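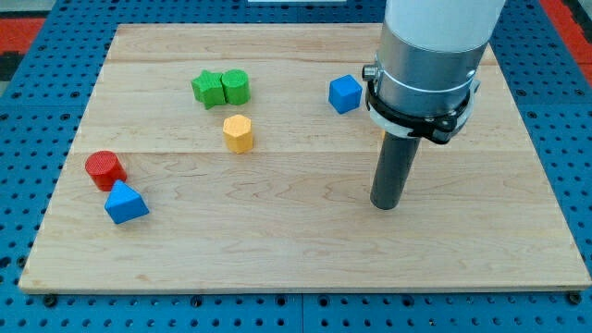

Ticket 733: arm pushes a block fine, then loses the plot when two are touching
Status: open
Opened by: me (bench 9)
Assigned to: me again, plus Detlef Böttcher when he's got a minute

May 28, 2023

Right, starting a proper ticket for this so I stop writing it on the backs of delivery notes.

What I want: I type "put the green star by the yellow hexagon" and the arm slides the star over to the yellow hexagon with the rod. No lifting, just pushing. We told the Clullgate people we'd have a view on whether an arm could tidy a worktop, or sort offcuts at the end of a shift, and pushing blocks about on a board is as close to that as I can get without anything breaking.

What I get: if the star is out on its own, lovely, off it goes. If it's up against the green cylinder, both of them set off together like a couple leaving a party, and then the arm stops with the rod just above the board and the log says "goal reached". It isn't reached! The cylinder is where the star ought to be.

Same sort of trouble with the red cylinder and the blue triangle when they end up nearly touching. The triangle is worse if anything, with that sloped face. The rod catches it low down and it skids round and you never quite know which way it's going to point.

Versions: Lagman (the planner) is the current build. Dimulska (the bit that finds the blocks) is one behind, on purpose, see below.

---

Tried so far

1. Turned it off and on. I know. Did it anyway. No change.

2. Checked the board hadn't shifted. Bolts were tight, I gave them a bit of a lean with the key and nothing moved. I re-ran the corner touch as well and it was happy with all of it.

3. Checked the rod. Took it out of the collar, rolled it along the bench, it's straight. Put it back and did the clamp up again. (Whoever had it last, the knob wants to be properly tight, I got another half turn out of it.)

4. Slowed the push right down to a crawl. The star still drags the cylinder along, only now I have time to make tea while it does it.

5. Swapped Dimulska back to the old version. This did help! The new one was merging the two greens into a single lump whenever they touched, and then reporting the middle of the lump as "star". The old one sees two things most of the time. So that's half the ticket, I think. Leaving it on the old one for now, please don't helpfully update it.

6. Turned the lights down over the bench, thinking it might be glare off the wood. Made it worse, turned them back up.

---

Reply from Detlef, pasted in from the chat so it's all in one place

"The finder is only half of it. Lagman picks its push from the side nearest the rod. It never asks what is behind the block. If the cylinder is behind the star then of course you push both. Have you looked at the approach cost? I believe it was set to 8 in October and then we forgot."

He's right, it was set to 8. I put it up to 800, mostly out of spite, and the arm went the long way round everything including blocks that weren't in the way. Entertaining, but no use. Brought it back down in steps and there's a patch in the middle where it does a little sideways nudge first, splits the pair, then comes round behind the star and pushes it on its own. First time it did that I cheered out loud, sorry to the people on the next bench.

It doesn't do it every time. When the pair is close to the far edge there isn't room to get behind, and it just sits there having a think until it times out.

---

Where I've got to

Finding the blocks: better on old Dimulska. Needs a bug raised against the new one, and I'll do that with the saved runs attached.

Planning: better with the cost turned down to the middle patch, but it's a fudge. What it really needs is to know that "touching" is a thing, and that you have to part two blocks before you can move one. My daughter worked that out with biscuits on a tray when she was tiny.

Edge case (literally): not fixed. Detlef wants to try dragging from the top, pressing down on the block with the tip and pulling it back towards us. I'm not keen. I'd want a softer tip first and a force limit I trusted, so that's on hold until we've talked about it.

---

For whoever's writing the note to Clullgate

They keep asking me if it could clear a kitchen side yet. My answer at the moment is no, and I'd rather we said it plainly. It can slide one thing to one place when that thing has a bit of space round it. A kitchen side hasn't got space round anything. Mugs lean on the kettle, the spoons are in a heap, and half of it you'd have to pick up anyway, and a rod can't pick up a thing.

Sorting offcuts is more hopeful, in my opinion. They're dry, they don't spill, and you can shove them in batches and not much care if two go together. If the folk at Prisel still have their old tray of mixed ends I'd love to borrow it for an afternoon and see.

---

Still to do

Raise the Dimulska bug (me)
Write down the actual cost value so we don't forget it again (me)
Teach Lagman to check what's behind a block before pushing (Detlef, he offered)
Stop "goal reached" firing before it has had a second look at the board (either of us)
Ask Prisel about the tray

Leaving this open. If you need the bench, save my settings first, they're under "green pair".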